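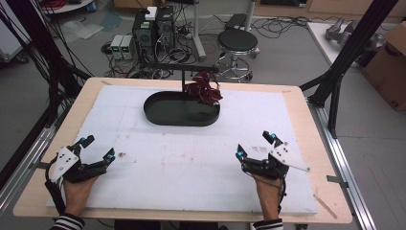
Chapter 8
Looking After Textiles at Home

Most household cloth wears out in the wash long before it wears out in use. A tea towel may dry dishes for a few minutes a day, but each trip through the machine rubs, twists and stretches it for an hour or more. This chapter deals with washing, drying and storing everyday fabrics, and with the small repairs that keep them going.

We begin with fibres. Cotton and linen are plant fibres and stand up well to heat. Wool and silk come from animals and are easily damaged by it. Polyester and nylon are made from chemicals; they dry quickly but hold on to grease. Many items are blends, and a blend should be treated according to its weakest fibre.

Section 8.2 turns to drying. A cloth left in a heap dries unevenly and may begin to smell by the next morning. Spread over a rail or a line, the same cloth dries faster and needs less ironing. Margit Kun, who ran the laundry at a small hotel in Listosmont, weighed her towels before and after spinning one March. A load of 13 hand towels held 820 grams of water after a short spin and 700 grams after a long one. We return to her notes when we look at the cost of tumble drying.

Dark colours need separate attention. Reds in particular may lose dye in the first few washes, and should be kept apart from whites until the water runs clear.

Before reading on, find three fabric items in your own kitchen and copy out their care labels. You will need them for the activity at the end of Section 8.1.

© Grellura Educational. Contact the publisher | Back to top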